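Search this site Search Gallery Guides Archive

Folding a child's hooded jacket

Notes from the Rultwood storage pages, outerwear section. The jacket is a child's size with a full front zipper and an attached hood. The method is the one we use at Ellthorpe for winter stock going into 40-liter boxes, and it applies to most hooded jackets with some body to them.

1. Bunched fabric

Pink fabric with white cartoon outlines, gathered into soft folds with a deep crease down the middle. Creases like this one should be opened by hand before any edge is lined up. A busy print makes small wrinkles hard to see, so check by touch.
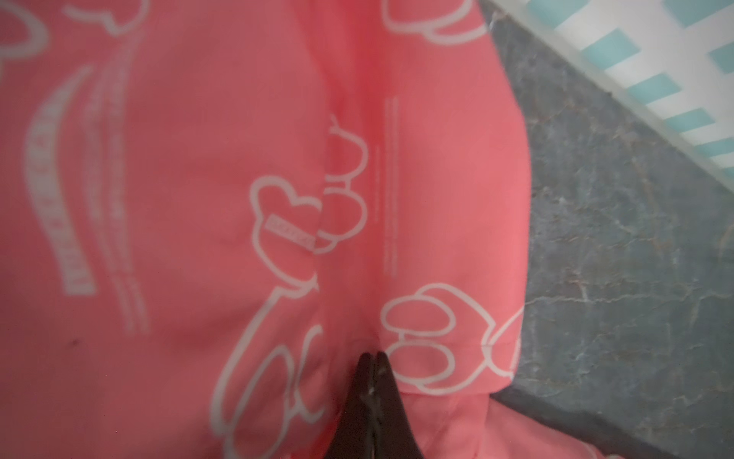 Shaking it out twice by the shoulders does the same job faster, at least on anything quilted. I only smooth by hand around the zipper — comment moved up from the old page, left by Gentile.

Shaking works on light fills. Heavier ones tend to slide back toward the hem.

2. Laid flat, front up

The jacket is spread on a gray, marble-textured surface, zipper running down the center to the hem, hood pointing to the back. The bear logo and LILBEAR lettering are on the chest.

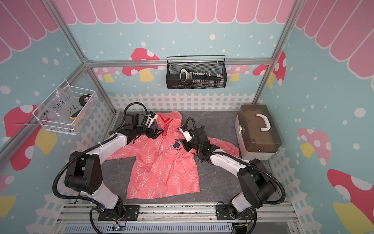

Close the zipper fully before folding. An open zipper lets the two front panels drift apart, and the finished width can be off by 3 cm. Press from the hem toward the collar to move air out through the neck.

3. Hood and sleeves

The hood lies out flat at the top, one sleeve extended to the side. Fold the sleeves across the chest first, then bring the hood down over them. Leave the zipper pull free of the fold line.

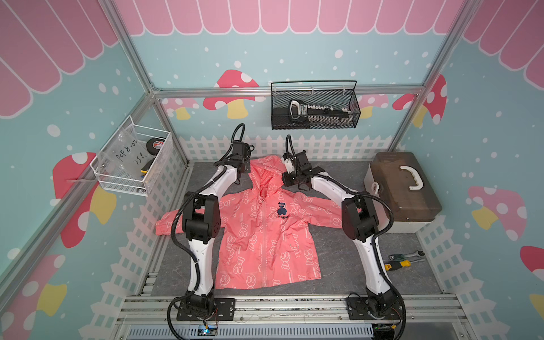

Box notes

Nine jackets of this type fit in one box if stood on edge. Stacked flat, the lower ones stay compressed until January. Shelf depth in the Trirnik unit is 700 mm — enough for one row with the labels facing out.

Comments (3)

zipside
Hood first or sleeves first? My folds come out thicker at the collar when the hood goes last.

Rultwood storage pages
Sleeves first. If the collar is thick, flatten the hood along its center seam before bringing it down.

mapleshelf
Tried standing them on edge on Sunday. They lean unless the box is full. A piece of cardboard at the end fixed it.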